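Hire by the week: a hand-held gripper kit on trial

Cummont has been renting out hand-held grippers since May. The idea is simple enough. A person holds the tool, picks things up with it and puts them down again, and the kit keeps a record of how it was done. The record is then used to train a robot arm, which may be in another building or another country.

The kit is called Pullix. It comes in a hard case with a charger, a spare set of finger pads and a printed booklet. Hire is by the week, with a minimum of 2 weeks, and the price includes checking the recordings at the other end. Customers who already own an arm can buy the checking on its own.

We asked for a kit and gave it the sort of job most buyers will start with, moving fruit between a table and a dish. Fruit is a fair test. It rolls, it marks easily, and no two pieces want quite the same grip.
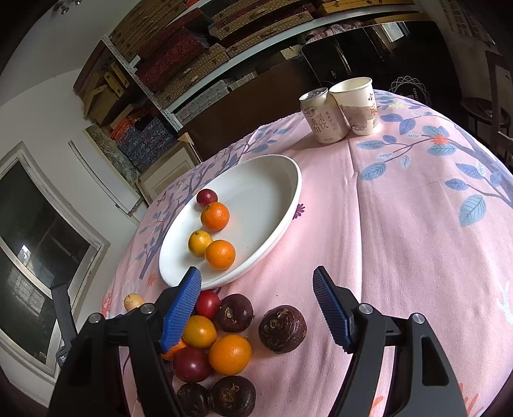 The first thing a new user has to learn is pace. Jerome Bañez, who runs training for Cummont, tells people to move at half the speed they would use with their bare hand. Quick grabs make poor recordings, and the checking service sends them back. In our first session 7 were returned, all of them for speed. After that we slowed down and had very few refused.

The pads are ribbed and grip well on smooth skin. Mandarins were the easiest. Passion fruit took more care, as the wrinkled ones give a little under the pad and it is tempting to squeeze harder than needed. The booklet says to close the fingers until the fruit stops turning and then go no further, and that advice is sound.

Weight is the main complaint. The tool is comfortable for short spells, but my wrist was sore by the end of the first afternoon. Vojtěch Procházka, who looks after the hire fleet, said a lighter handle is being tested and would not give a date for it. For now he suggests swapping hands, or swapping people, every half hour.

Setting up is quick. You switch on, wait for the light, open and close the fingers 3 times and start. The software is less pleasing. It runs only on a laptop, the labels have to be typed in by hand, and there is no way to correct one once a session has been sent. I spelt "tangerine" wrongly in one batch and had to write to the help desk to have it put right. They answered the same evening.

The main rival is the Hajji glove, which is worn instead of held. It is easier on the arm and better for small items, but it costs more to hire and comes in one size. Bornwood sells a cheaper gripper outright, with no checking service, and that will suit a workshop with its own staff to go through the recordings.

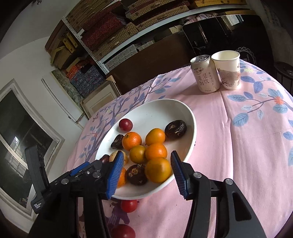
What you get back

Recordings are returned as a folder for each session, with a short note on every one that was refused. Our last batch held 84, and the notes were clear enough to act on. Most mentioned fingers that had closed too early, before the pads were level with the fruit.

Cummont keeps a copy for the length of the hire and deletes it on request. Anyone working in a private house should read that part of the contract before signing, as the camera takes in a good deal of the room.

Who it is for

A small firm with one arm and a narrow job to teach it will get good use from a short hire. A larger one will probably want several kits at once, and Cummont offers a lower rate from the third. Delivery and collection are charged separately.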